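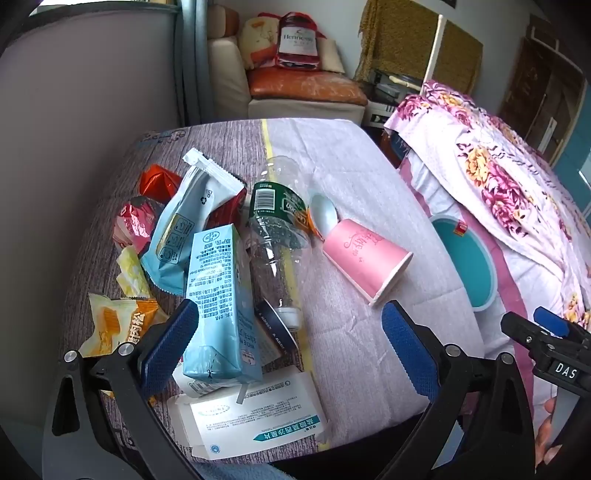 Home | Throws | Jumps | Track | Road | Gear Reviews | Contact

Last updated 6 January 2025

Lisari Cutow Portable Throwing Net: Review

The Cutow is a freestanding net for discus and shot practice, made by Lisari and sold as item 3165. It is meant for throwers who train in a garage, a gym or a small yard and want to work on technique without a full field. I bought mine at full price from Bech, an online track and field store, for $369. I have now put 1287 throws into it, most of them with a discus, and I kept a tally in my training notebook.

What you get

The net ships in one long box. Inside are the frame tubes, the main net, a second backing net, a bag of bungee ties, four sandbag shells and a sheet of instructions. Sand isn't included. The instructions are drawings with very few words, and the drawing for the top corners is wrong. It shows the elbow joints facing out. They have to face in or the crossbar won't seat.

First assembly took me most of an evening. Once I knew the order, I could put it up alone in under half an hour. A helper makes the crossbar much easier. Taking it down is quicker, but the bungees need to be kept in a separate bag or you will lose them. I lost 2 and replaced them with longer ones from the hardware store, which work fine.

Size and space

The opening is wide enough for standing throws and for a full turn if your release is fairly consistent. I would not put a beginner in front of it with a full turn. A discus released late will go past the side of the net, and the Cutow has no side wings. Lisari sells them separately, and I think they ought to come in the box. Until you have them, use the net somewhere with nothing breakable to either side and keep everyone well behind the thrower.

You also need ceiling height. My garage was too low for the frame at its full setting, so I run it one notch down. It is fine there for discus. For shot I move it outside.

Discus

The net does its best work with a discus. The backing net hangs loose behind the main one, and between them they take the speed off. The implement drops nearly straight down and doesn't bounce back at you. I used a rubber discus for most of my sessions and a wood-and-steel one for the rest. The rubber one left no marks at all. The steel rim started to fuzz the cords in the middle after a few weeks. None of them have broken, but I now rotate the main net top to bottom every month to spread the wear. The ties make this easy enough.

The landing area matters more than I expected. The lower edge of the net rests on the floor, and the discus lands on it at nearly the same place every time. On concrete that will chew through the hem. I put down an old rubber stall mat and the problem went away.

Shot

For shot the Cutow is only fair. Lisari rates it for indoor shots, the soft-shell kind, and I would stay with those. A heavy shot pulls the whole frame forward when it hits high, even with the sandbags full. I tried staking the feet down on grass, and it held better, though the stakes that fit the foot holes have to be bought separately. If you are mostly a shot putter, a plain pile of sand or a section of heavy conveyor belt hung from a beam will do more for you and cost less.

Hammer and javelin

Don't. The manual says the same. A javelin will go through the mesh, and a hammer will take the frame with it.

Durability

The frame tubes are powder-coated steel. There is light rust at the push-button holes after a wet fall, and I wiped them with oil. One foot has bent slightly from being dragged. The mesh itself is holding up. The weakest part is the sandbags, which leak at the zipper. I lined them with contractor bags.

Compared with the Trutollow net

The club where I sometimes train has the Trutollow net, so I have thrown into both. The Trutollow is heavier, has side wings as standard and stays put for shot. It is also a lot more expensive and isn't something you would take down every night. For a school or a club I would pick the Trutollow. For one or two people at home, the Cutow is good enough and much easier to store.

Customer service

I wrote to Lisari once over the elbow joint drawing. They answered in three days and said a corrected sheet would go into boxes starting in February. They didn't offer a copy to current owners, so I wrote the correction on mine in marker.

Good
Stops a discus cleanly with very little rebound
Breaks down small enough for a car trunk
Main net can be rotated

Bad
No side wings in the box
Sandbags leak
Moves too much with a heavy shot

Rating: 7 out of 10 for discus, 5 out of 10 for shot

Filed under: Gear Reviews > Throws > Nets and Cages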